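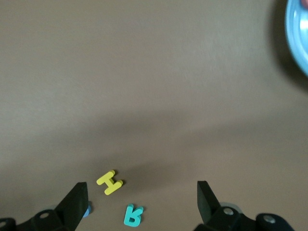
Kistura, the furniture chain, says it will start selling a dining table this October that "never needs wiping down with anything but water". The Tomau costs 1,499 and will be stocked first at the Stekum store, with other branches to follow if it sells. The colour is one that shops have been pushing for years now, a matt brownish grey much like the tabletop in the photo, where even a soft shadow shows up as a darker band. Whether people want to eat their dinner off it every night is another matter.

The firm's claim rests on a coating it calls Rajan, which it says resists grease, red wine and hot mugs. A leaflet handed out to shops on 24th May promises that the finish will "look new for 12 years". The guarantee printed on the back of the same leaflet runs for 5. Asked about the gap, Kistura said the longer figure was "an expected lifespan under normal household conditions" and the shorter one was "a separate legal commitment". It would not say what normal household conditions were, or whether they included children.

Nor has it published any test results. The company says the coating was tried out in its own workshop over 2 winters, but the write-up is being kept back for business reasons. Buyers are therefore being asked to take the word of the people selling the table.

The small print deserves a slow read. Scratches are left out of the guarantee, as are marks from "sharp, rough or heavy objects", fading near windows, and any damage to the edges. Cover also lapses if the owner uses a cleaning spray, even once. It is hard to see how the firm would find out, but the clause gives it a handy reason to turn down a claim.

Kistura has made promises of this sort before. Its last stain-proof range was dropped without notice, and the page about it has since gone from the firm's website. A spokesperson said the earlier tables used "a completely different approach" and that spare parts could still be ordered through the Stekum store. Orders for the Tomau open at the end of the summer, with a deposit that cannot be refunded once the table has left the warehouse.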